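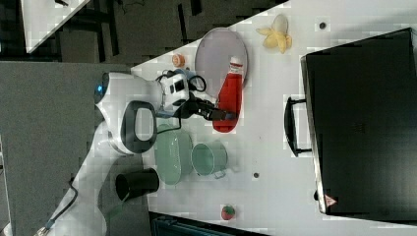
FOR IMMEDIATE RELEASE

Dillport's Party Dish Library Opens This June, and You're All Invited to Borrow the Plates

DILLPORT. Hi, I'm Eilidh Farquharson, and I get to write this one myself, which my colleagues at Civitz may come to regret. We're opening a dish library! It's called Ponus, it lives in the old Rweyemamu shoe store at 1544 Harbor Street, and starting in June anyone with a Dillport address can walk in and borrow enough tableware for a birthday, a graduation lunch, a wake, a block party or a plain old Sunday dinner that got out of hand.

Civitz has been running neighborhood lending projects in town for a while now. You may know us from the folding tables (yes, the ones with the squeaky legs, we're working on it) or from the pressure washer that seems to be booked every weekend from April on. The thing people kept asking for when they returned the tables was something to put on them. They'd tell me they had four good plates and a stack of paper ones that bent as soon as the potato salad hit. I have been that person. I once served chili to my in-laws on saucers.

So last fall we asked Dillport to look in its cupboards, and oh boy. Boxes came in all winter. We now have 423 plates, bowls and platters washed, sorted and on the shelves, with more waiting in the back room. Very little of it matches, and I've grown to love that. You can build a table in one color if you're fussy, or go full rummage sale and let every guest have something different.

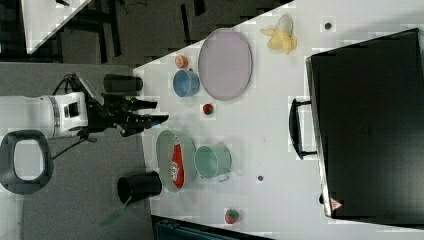
Serving pieces turned out to be the hardest thing to get hold of. People will part with dinner plates without a second thought, but they hang on to their platters, and I don't blame them. We ended up asking for those by name in the spring newsletter, and that did the trick. My own favorite is the big pale lavender oval with the slightly raised rim, and I'd like it on record that I called dibs for my sister's shower. After that it's all yours. An oval that size will take a whole side of salmon or a very ambitious pile of deviled eggs, and it goes nicely with the rose and cream pieces on the second shelf.

How borrowing works

Come in, bring something with your address on it, and we'll set you up with a card. The card is free. Pick out what you want (or email us a head count and we'll pack it for you), take it home for up to 100 guests, and bring it back within five days. We lend in sturdy stacking crates with dividers, and the crates fit in the trunk of a small car if you fold one seat down.

Please rinse before you return. You don't have to do a proper wash. We have a commercial dishwasher in the back, a hand-me-down from a diner that closed, and everything goes through it between loans anyway. Just scrape, rinse and stack. Dried ketchup is the enemy here. I'd take a chipped bowl over a plate that has been sitting with ketchup on it overnight, and if you have kids coming to your party, you know exactly what I'm talking about.

If something breaks, tell us and we'll cross it off. There's a jar by the door if you feel bad about it. We're not going to chase anybody for a soup bowl.

Who's behind it

The shelving, the check-out system and the labels on absolutely everything are the work of Omar Shboul, who joined Civitz two years ago to fix our tool bookings and has been rescuing me from spreadsheets ever since.

"Eilidh wanted to sort everything by mood," says Shboul. "We're sorting by size. She can have one shelf."

I do have one shelf. It's labeled Cheerful, and it's by the window.

We're grateful to the Rweyemamu family, who kept the storefront's lovely deep display windows when they retired and have given us a lease we can afford. The long counter where shoes used to be boxed is now where we check dishes in and out. The measuring stools are still there too, so you can sit down while we count your forks. 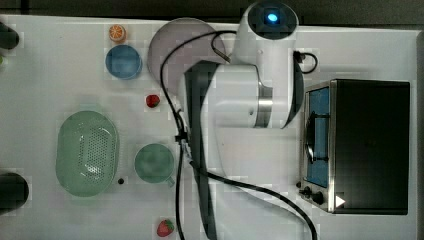
Round and see-through pink: the plate on the table.

What we still need

Cutlery, cutlery, cutlery. Forks especially. We also want pitchers, cake stands, kid-size cups and any tablecloth longer than eight feet. We can't take anything with a crack running through it, and we've had to stop accepting mugs, of which this town apparently has an endless supply. Drop-off is at the Harbor Street door any weekday between 10 a.m. and 4 p.m.

Our goal is to have 2000 pieces on the shelves by the end of the first year. That would let us cover several big parties on the same weekend, and graduation season in Dillport being what it is, we're going to need it.

The opening

We'll throw the doors open at 11 a.m. on the first Saturday of the month with lemonade, sheet cake and a potluck table out on the sidewalk. Bring a dish if you like cooking and come empty-handed if you don't. The cake will be served on our own plates, naturally, and there'll be a sink and a drying rack at the back for anyone who finds that sort of thing relaxing (I do!). Cards can be picked up on the spot, and July bookings open the same morning.

Reporters and photographers are welcome from 10 a.m., before it gets busy. Omar can walk you through the booking system and I can talk about platters for as long as you'll let me.

About Civitz

Civitz is a neighborhood lending organization based in Dillport. It runs the table and chair pool, the tool shed on Mill Lane and now Ponus, the party dish library.

Press contact: Eilidh Farquharson, Civitz, 1544 Harbor Street, Dillport. Leave a message at the front counter and I'll call you back the same day.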